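1/ ok, night rating thread, bc people keep asking in the DMs. Doing mine out of Urlow this winter. 3 flights down, a few to go

2/ first thing — book the dual nav early. August fills up fast and the school only has the one instructor signed off for it, Xóchitl Varela. She's terrific. She's also very booked

3/ circuits at night are their own thing. Runway looks narrower, you flare high, you float forever. My first landing was more of an arrival tbh

4/ the black hole approach into Mandus is real. No lights on the ground for miles, then the strip. Everything tells you you're high. You're not. Trust the PAPI

5/ nav leg was Urlow – Cusi – Grerkell – home. 284 nm with the diversion, which I didn't plan on but Xóchitl did, obviously

6/ Cusi pilot activated lighting: key the mic slowly. I rushed it twice and sat there in the dark wondering if I had the wrong freqency

7/ torches. Take two, plus a headlamp with a red mode. Spare batteries in the pocket you can reach, not the bag behind the seat

8/ fuel: I landed back with 11 litres over my reserve. Legal, fine, didn't enjoy it. Filling up at Grerkell next time even if the bowser is slow
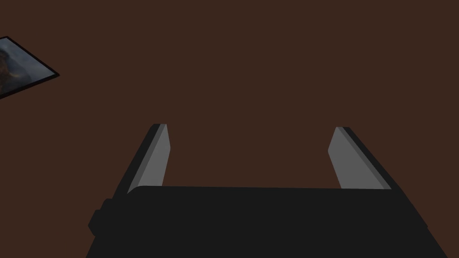 9/ logbook stuff. Write up night hours the same evening, colour code them if you're like me. I left mine a week and had to go back thru the tacho sheets, start reading 1607 and a smudge

10/ flight test next. Will post how it goes. Questions welcome but I'm a student not an instructor, so check with yours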